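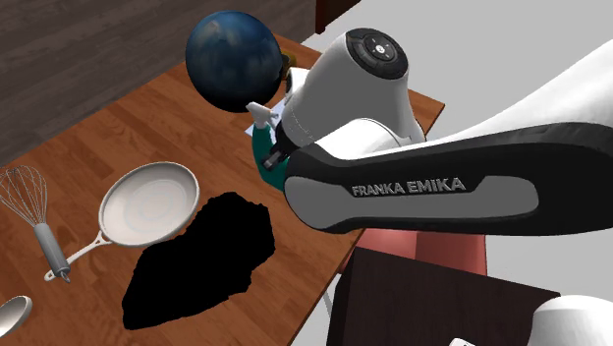
When does the Wardale night bus start, and what will a ride cost?

The service begins on the first Friday of February and a single ride will cost $2, paid in cash or through the Cavimeo app.

WARDALE, Tuesday, July 27, 2021 – The Town of Wardale and bus operator Tradano have signed an agreement to run a late-evening bus on Fridays and Saturdays, linking the rail station, the hospital, the downtown core and the neighbourhoods east of the river. The route will be known as the 12 Night and will follow most of the daytime Route 12, with changes at the eastern end so that it passes closer to the apartment buildings on Foundry Road.

Buses will leave the rail station from 10 p.m., when the last daytime bus now finishes, until 2 a.m. At present, anyone travelling after the last bus has to walk, drive, get a lift or call a taxi, and there are few taxis in the town late on a Saturday.

"People have been asking for this for as long as I have worked here," said Rowena Lumbao, transportation manager for the Town of Wardale. "Most of the letters we get are from people who work evenings. They can get to work on the bus and they can't get home on it. A nurse finishing a late shift at the hospital should be able to walk out the front door and catch a bus."

The agreement follows a survey of residents carried out over the winter. The Town received 1,000 completed surveys, online and on paper. Getting home from work was the most common reason given for wanting a later bus, followed by visiting family and going to restaurants or events. Respondents who don't drive were the most likely to say they would use it every week. A number of people wrote that they had turned down evening shifts for want of a ride home.

Route and stops

From the station, the 12 Night will run along Mill Street to the hospital's main entrance, then through downtown by way of Market Square and Qian Hall. It will cross the river at the Lower Bridge and continue along Foundry Road to the Ridgeway turning loop. The return trip follows the same streets.

The bus will serve all the marked Route 12 stops on this section. After leaving Market Square eastbound, passengers may also ask the driver to let them off between stops, so long as there is a safe place to pull over. Requests should be made at least one stop ahead. This arrangement applies only to getting off. Passengers boarding must wait at a marked stop.

The Foundry Road change came out of the survey. The daytime bus turns north before the apartment buildings and leaves residents with a long walk up a hill that is poorly lit in places. Two new stops will be built there this fall, each with a concrete pad, a shelter and a light. Work on the pads is expected to take place in daytime hours, and one lane will be closed while it is done. Signs will go up beforehand.

The Town also looked at serving the Northfield subdivision. That option was left out of the first year because the extra distance would have meant a second vehicle. Staff will look at it again when the first year's ridership is known.

Fares and passes

The $2 fare is the same as the daytime fare. Daytime monthly passes, student passes and seniors' passes will be accepted on the 12 Night at no extra charge, and transfers issued on the last daytime buses will be honoured. Children under 12 ride free with a paying adult.

Passengers can buy single rides and passes through the Cavimeo app, which already handles fares on Tradano's other Wardale routes. Riders without a smartphone can pay cash on board or buy paper tickets at the library, the recreation centre and the station kiosk. Drivers do not carry change.

"We want the fares to be the same as they are at noon," said Kenji Mercado, who manages Tradano's Wardale garage. "If you have a pass in your pocket, you get on. Nobody should have to work out a different set of rules at midnight."

Drivers and vehicles

Tradano will run the route with buses from its existing fleet. All of them have a ramp at the front door, kneeling suspension and two spaces for wheelchairs or scooters. Bike racks will be available as they are on daytime routes.

The company will hire additional drivers for the evening shifts. The positions are part-time and permanent, with paid training for applicants who do not yet hold the right class of licence. Existing Tradano drivers will have first choice of the new shifts, and any that remain will be posted publicly after Labour Day.

Mr. Mercado said that several daytime drivers had already asked for evenings. "Some of them have kids at home and would sooner work when a partner is there," he said. "Others just like driving when the roads are quiet. We will still need new people, though, and I'd encourage anyone who's thinking about it to call the garage."

Each bus will be in radio contact with a dispatcher until it is back in the garage. Lost property found on the 12 Night will be taken to the garage office and can be claimed from the following Monday.

Public health measures in force at the time of launch will apply on the 12 Night as they do on all other routes. Passengers should check the notices posted on the bus doors.

Local response

Yulan Liang, who runs a restaurant near Market Square, said the new bus would change the way she plans her staff hours. Her kitchen closes at 11 p.m. on weekends, and she has been driving two of her employees home herself.

"I don't mind doing it, but I'm tired by then and so are they," Ms. Liang said. "If one of us is sick the whole plan falls apart. With the bus I can put people on the late shift without asking first how they are getting home."

Peiyu Qiu, programming director at Qian Hall, said the hall had been setting its start times by the last bus. Concerts there often begin at 7 p.m., and some of the audience still leaves before the end. The hall plans to move several of its Friday performances to a later start once the bus is running, and will print the timetable in its spring program.

Zixuan Lu, a college student who lives off Foundry Road and filled in the survey, said she was glad to see the new stops. "I walk up that hill with groceries and it's fine in summer," she said. "In February it's a different story. A shelter with a light makes a big difference even before you get to the bus."

Cost and review

The 12 Night has been approved for one year as a trial. The Town will pay Tradano a fixed amount for each hour of service, and fares collected on the route will go back to the Town to offset the cost. The money comes from the existing transit reserve, and there will be no change to property taxes as a result of the trial.

Staff will report to council on ridership, punctuality and passenger comments halfway through the trial and again before it ends. The report will break down use by stop and by hour. Council will then decide whether to keep the service, change it or end it. Possible changes include adding Thursdays, extending the route to Northfield and adjusting the last departure.

"We've tried to keep the first version simple – two nights, one route, one fare," said Ms. Lumbao. "Once people are riding it they'll tell us what's wrong with it, and we can fix it from there."

Open house

Residents can look at the route map and draft timetable at an open house in the lower meeting room of the Wardale library in September. The date will be posted on the Town's website and on notices at bus stops. Staff from the Town and Tradano will be there to take comments, and printed copies of the timetable will be available in large type. Comments can also be dropped off at the library's front desk or mailed to Town Hall, marked for the attention of the transportation office.

The final timetable will be published in December. Daytime routes and timetables are not affected.

Media contact

Transportation Office, Town of Wardale
Interviews with Rowena Lumbao and Kenji Mercado can be arranged on request through the Town Hall switchboard during office hours.

About Tradano

Tradano operates local bus service under contract to the Town of Wardale, including regular routes, school specials and the door-to-door accessible service. Its garage and customer office are on Station Road.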